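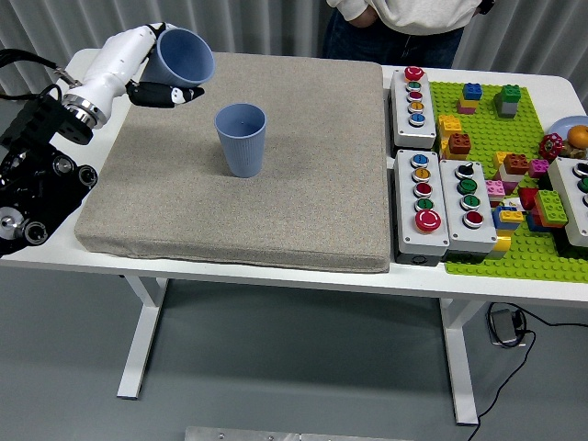

Attachment 1 -- gray cushion and blue cups, button boxes on the right

Ticket 305
Subject: Cups rock on the gray table cushion
Product: Zolitex table cushion, square, gray
Opened by: Agnese Venckus
Assigned to: Urmas Paulauskas
Status: Closed

Agnese Venckus, 9:12
We got the new cushion in June for the white table by the curtain. The old thin mat went in the trash. The light blue cups stood fine on the old mat and they don't on this one. Put a cup down near the middle and it's OK most of the time. Put it down within a hand's width of the side and it leans, and if you bump the table it goes over. It happens with empty cups. We haven't tried full ones.

The cups are the Rebane 200 ml ones with the ribs, narrower at the bottom than at the top. Same cups as before.

Urmas Paulauskas, 9:40
Thanks. A few questions.
Which way up is the cushion? One face should have a sewn label in the corner, and that face goes down.
Is the table level?
Did the cushion come rolled or flat?

Agnese Venckus, 10:05
No label on the face we have up. I didn't lift it to look underneath, will do that at lunch. Table is level, I put a spirit level on the bare part of the top, both directions. It came rolled, with two straps.

Urmas Paulauskas, 10:11
Rolled could be the cause. They take a while to relax at the edges. How long was it flat before you started using it?

Agnese Venckus, 10:30
It wasn't. It came out of the box and went straight on the table.

Agnese Venckus, 12:50
Lifted it. The label is underneath, so it is the right way up. I measured the thickness while I was there: 38 mm in the middle. At the side nearest the button boxes it is 7 mm higher. I measured that from the table top with a steel ruler, then again at the other end of the same side. Same number.

Ojārs Jankauskaitė, 13:15
Adding to this as I use the same table. The cushion also creeps to the right during the day and ends up against the green Lego baseplate. Then the edge has nowhere to go and pushes up. I think part of what Agnese measured is that. When I pull it back to the left it drops a bit, but it still isn't flat.

Urmas Paulauskas, 13:32
OK, two separate things then. Please try this:
1. Take everything off the cushion.
2. Turn it over, label side up, and leave it overnight with something flat and heavy across the curled side. A shelf board is good. Don't use the button boxes as weights, they'll leave dents.
3. In the morning turn it back, label down.
4. Leave a finger's gap between the cushion and the baseplate.
5. Put a strip of non-slip shelf liner under the left and right sides.

Agnese Venckus, 16:48
Cleared it off and put a board on top. No shelf liner here, Ojārs is bringing some from home.

Agnese Venckus, 8:55 (next morning)
Turned it back. The side measures 1 mm over the middle now. Cups stand near the edge without leaning. Liner is in.

Ojārs Jankauskaitė, 15:20
Used it all day, no creeping. One cup fell but I knocked it with my sleeve.

Urmas Paulauskas, 15:26
Good. I'll ask for a line about unrolling to go on the delivery sheet. Closing. Reply here if the edge comes back up and we'll exchange the cushion.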